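Skoltisside Activity Room – Tabletop and Small Items Check
Date: 3/20/22
Room log no. 674

1. Table stable, no rocking – OK
I leaned on all four corners, pretty hard too, and it didn't budge.

2. Cloth flat, no trip or snag risk – NEEDS ATTENTION
The green cloth is fine in the middle but it doesn't sit neatly over the corners. Clips would sort it (I asked for some last time!).

3. Bowls free of cracks and sharp rims – OK, see comments
I ran a finger around every rim, which takes longer than you'd think with this many colors out at once.
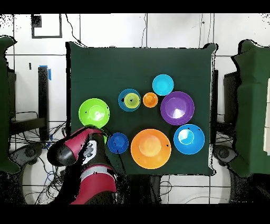
I'd still like the big orange one looked at again in April. It gets picked first for everything and it takes the most knocks. The purple one is in great shape, and I'm putting it down as a pass with no notes.

4. Bowls stacked safely – OK
Nesting is fine, two deep at most please – any higher and they slide. Smaller one goes inside the bigger one, never the other way up.

5. Items kept back from the table edge – PARTLY
Most were well in. I'd like everything a hand's width from the edge, and I'll keep saying so until it sticks.
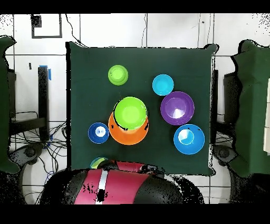

Item 5: green bowl stacked in the orange one mid-table, one small bowl right down at the bottom left edge.

6. Cables off the walkway – NEEDS ATTENTION
There's a tangle on the floor under the stand on the left. Please get it tied up before the next session.

7. Spare bowls labeled and boxed – NOT CHECKED
The Vilenel box was locked and I didn't have the key with me. Carry over to the next sheet.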